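Three white tables along a brick wall, keep or combine?
Posted by Declan Heywood, January

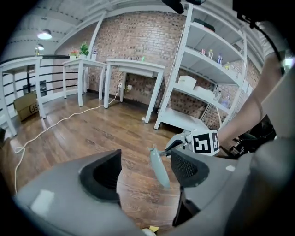 Declan Heywood wrote:
So I finally have the upstairs room to myself and I can't decide about the tables. They run along the brick wall and the railing, and I like having somewhere for the plants (the pink and red flowers are my one success this winter!). But my wife thinks three separate tables looks like a school fair and wants one long bench from Tralell instead. Also I'm sick of that white cable wandering across the floor. What would you do?

plankfan wrote:
Keep the tables!! Brick and wood floor like that, you want something light against it. A big bench would turn it into a workshop. I'd just put one of them somewhere else and let the wall show a bit.

Arneo wrote:
Going to disagree with plankfan. I had little tables for 6 years and all they did was collect junk. You've already got a row of small items on the right one, and give it till spring, it'll be full. One bench, one shelf above it, done.

plankfan wrote:
A bench collects junk too, Arneo, it's just longer.

Arneo wrote:
Mine doesn't. Well, one end does.

mossy_kate wrote:
Can we talk about the cable? Your outlets are right there under the table, so run it along the bottom of the wall with clips and go around. I bought a pack from Poojary for 5 bucks and used maybe half. Don't put a rug over it, my brother did that and you could feel the lump every time you crossed the room.

Declan Heywood wrote:
Clips, ok, that I can manage. Do they stick to brick though? Mine is pretty rough.

mossy_kate wrote:
Not to rough brick, no. Stick them on the table legs where you can and use a floor channel for the rest.

Dirnia wrote:
Whatever you do, deal with the JS box first lol. I had a carton next to a table leg for so long I started setting my coffee on it.

Declan Heywood wrote:
Ha, fair. Box goes tonight. Bench is still under negotiation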